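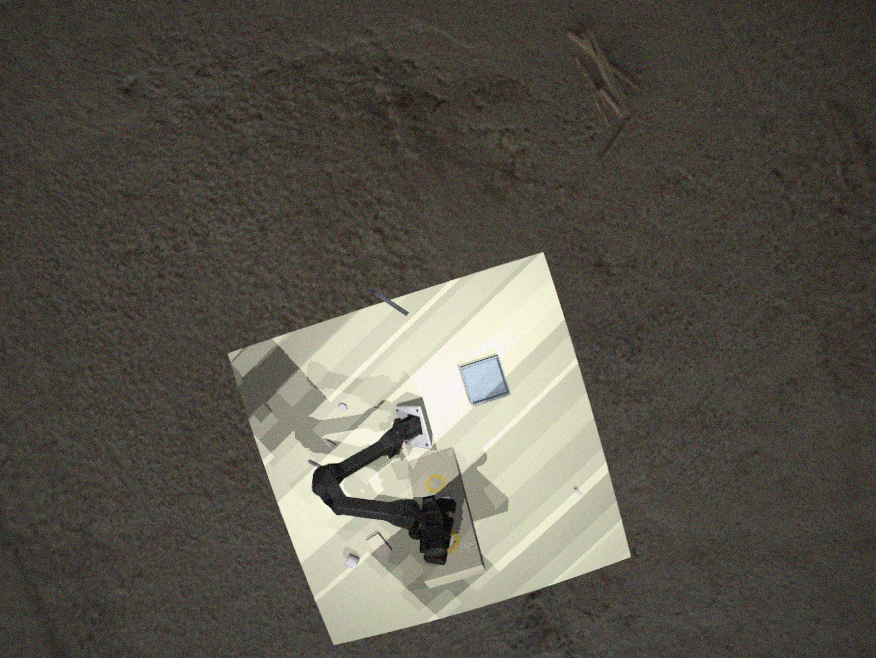 # Lirley allotments vote to keep the bonfire, narrowly, and after tea

20 Mar 2025

Plot holders at the Ramalho Lane allotments in Lirley have voted to keep their right to burn garden waste, ending a dispute that began with one smoky evening in December and went on to produce more paper than the site has ever burned.

The motion to ban fires outright was lost by three votes. A second motion, to ban them only when the wind is blowing towards the new houses, was carried, though the meeting spent most of an hour deciding who would be trusted to say where the wind was blowing.

That job has gone to Angus McPhee, who has held a plot on the top terrace longer than anyone else and who did not ask for it. "I was in the kitchen seeing to the urn," he said. "I came back and I was in charge of the wind."

The trouble started when residents of Falex Close, the estate finished last year on the old bus depot, complained of smoke in their bedrooms. The allotments have been there far longer than the houses, a fact mentioned at the meeting by almost every speaker, including two who live in the houses.

Shona Lockyer, who organised the residents' petition, gathered 210 signatures. She told the meeting she had nothing against gardening. "I like a bean as much as anyone," she said. "I'd just like to hang a sheet out without it coming back in smelling of kipper."

Plot holders replied that most of what they burn is blighted stems, bramble roots and hedge cuttings too thick for the compost heap. The town council's green waste skip, once a fixture by the bottom gate, was taken away three winters ago to save money and has not been seen since, although Rhys McKinnon believes he passed it outside the leisure centre.

McKinnon, who grows leeks and speaks at most meetings, had put together a costed plan for bringing the skip back. Hire for the year would come to £3140. The allotment society has £500 in its account, and part of that is already promised to the padlock fund. He suggested the difference could be found by raising rents, at which point several people went to help with the urn.

A cheaper idea came from Senthil Bangera, whose plot backs on to the footpath. He wants prunings stacked in dead hedges along the lower boundary, woven between stakes and left to rot down at their own pace. He has built a short length of one already and reports a wren. Opinion in the hall was divided between those who thought this an elegant answer and those who thought it was a pile of sticks with a wren in it.

Bangera has nonetheless been given until next winter to extend it as far as the water tank. Diseased material will still be burned, along with anything that has come up with bindweed attached.

Under the new rules, fires may be lit only between the start of November and the end of February, only after dusk, and only once McPhee has put a green flag on the shed. There is no green flag yet. There is a green tea towel, which the meeting agreed would do for the time being, provided it was ironed - this last clause was proposed as a joke, seconded as a joke, and is now in the minutes.

Fires must also be kept well away from sheds, fences and the bee corner, and must be checked for hedgehogs before lighting. Nothing painted, treated or upholstered may go on. The upholstery rule is understood to refer to a particular armchair, and its former owner was in the room.

The council, which owns the land, said it was content for the society to manage its own fires within the law on smoke nuisance, and that it had no plans to review the skip. Its environmental health team logged four complaints about the site over the winter. One of them was later found to concern a barbecue on Falex Close.

Lockyer said she was disappointed by the result but would wait to see how the tea towel performed. She has also put her name down for a plot. The waiting list stands at six years.

The society meets again in the autumn, when it is due to discuss cockerels.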